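Prullholm revises labeling rule for children's play food

September 11, 2020

PRULLHOLM – Sellers of play food in Prullholm will have to print the material type and a minimum age on the outside of the package under a revised rule published by the city's product standards office. The rule applies to molded, sewn and painted pieces sold singly or in sets. It takes effect in March.

The previous text allowed the material type to appear on an insert inside the box. Inspectors checked 837 packages in stores and at the Aslow wholesale market and found 94 with no material type anywhere, inside or out. A further 26 gave an age but no maker's address. 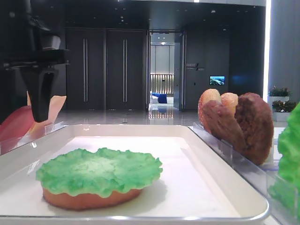 Toy bottom bun with lettuce leaf on a white tray.

Under the revision, the label must be in type at least 6 points high and must remain legible after the package is opened. Sets with parts made of different materials must list each material separately. A single entry such as "mixed" will no longer be accepted. Refill packs are covered on the same terms as full sets.

Ehab Salem, who drafted the technical annex, said the change affects printing only and does not alter the existing limits on small parts or surface coatings. "The test methods are the same. The result has to be where a buyer can read it before paying," he said.

Metwally, a distributor with a warehouse in Aslow, said it would relabel existing stock with adhesive panels, a method the rule permits until the stock is sold. Caltudik, which prints cartons for several local toy makers, has asked the office to confirm whether a folded side flap counts as the outside of the package. A written reply is expected before the rule takes effect.

Secondhand sales between private individuals are exempt. Thrift stores are not, but they may post one notice at the shelf in place of individual labels.
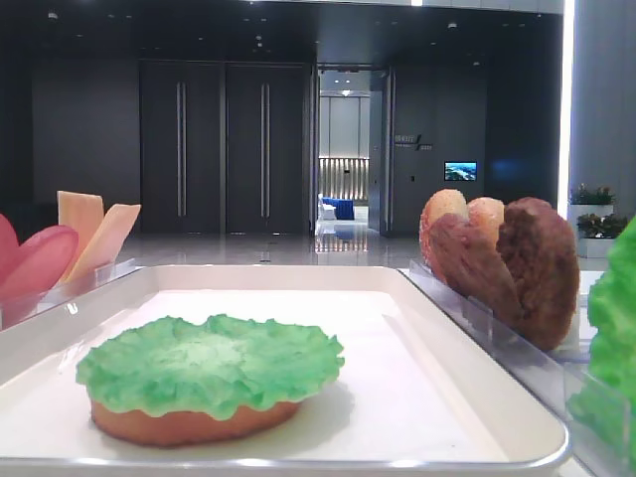
Does the rule apply to play food bought before March?
Items already in homes, schools and child care centers are outside the rule and need no new label.

Copies of the revised text are available at the standards office counter.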